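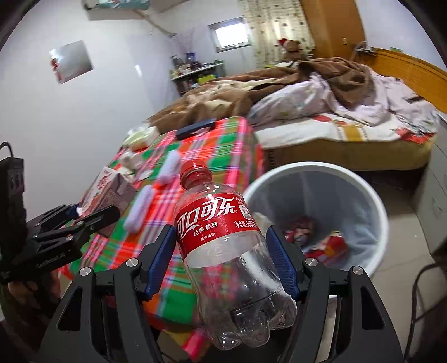
3. Materials and Methods

3.1 Plant material and distillation

Leaves and flowering tops of lavender were collected in July from two growing sites, Masri and Vadundale. The Masri plots lie on a dry, stony slope and receive no irrigation. The Vadundale plots are on heavier soil near a river and are watered every second week until bloom. Both sites grow the same clonal cultivar, planted in the same season from cuttings supplied by the Pudusano nursery.

Plants were cut by hand between 6 and 9 in the morning and spread on mesh racks in the shade overnight. Each batch was then steam distilled for 90 minutes in a stainless steel still. The oil was separated from the water layer, dried over anhydrous sodium sulfate, and kept in the dark at 4 °C until use. Oil from the first and last rows of each plot was left out of the study to limit edge effects.

3.2 Dilution and storage

Pure oils were diluted to 5% by volume in one of three carriers: jojoba, sweet almond, or fractionated coconut. All three were bought unscented and cold stored before mixing. Each blend was made up to 500 mL, stirred for ten minutes, and divided among small bottles with as little headspace as possible.

Two kinds of container were compared, amber glass with a phenolic cap and clear polyethylene terephthalate (PET) with a polypropylene screw cap. Half the bottles of each kind were kept in a closed cupboard and half on an open shelf by a north window. Room temperature was logged hourly and stayed between 19 and 23 °C. In all, 245 bottles entered storage. Five leaked at the cap during the first week and were withdrawn, and their results are not reported.

Bottles were opened once only. A bottle sampled at one month was not returned to the shelf for a later reading, so each time point rests on its own set of containers.

3.3 Chemical analysis

Linalool and linalyl acetate were measured by gas chromatography with flame ionization detection. Peaks were identified by comparison with reference standards and by retention index. The retention index of linalyl acetate was not used alone where it overlapped with a minor peak, and those samples were run again on a polar column. One unknown peak at index 1,381 appeared in the almond blends only. It was small in every run and was left out of the totals.

Peroxide value was determined by iodometric titration at zero, one, three, and six months. Each sample was titrated in triplicate and the mean was used. Results for jojoba should be read with some care. It is a liquid wax and its starting values were close to the detection limit of the method.

3.4 Scent panel

A panel of twelve adults rated the blends at the start and at six months. Panelists were trained over four sessions at the Lurudden laboratory and were asked not to wear perfume or scented lotion on the day of a session. Blends were presented on paper strips in random order under coded labels. Each strip was rated for overall strength, floral note, and off-odor on a ten-point line scale. Panelists rested for two minutes between strips and smelled no more than eight in one session.

3.5 Statistical treatment

Linear mixed models were fitted with growing site, carrier, container, light exposure, and time as fixed effects, and distillation batch as a random effect. For the scent data, panelist was added as a second random effect. Pairwise differences were tested with Tukey's adjustment at the 0.05 level.

Figure 1. Clear plastic bottle with a red screw cap.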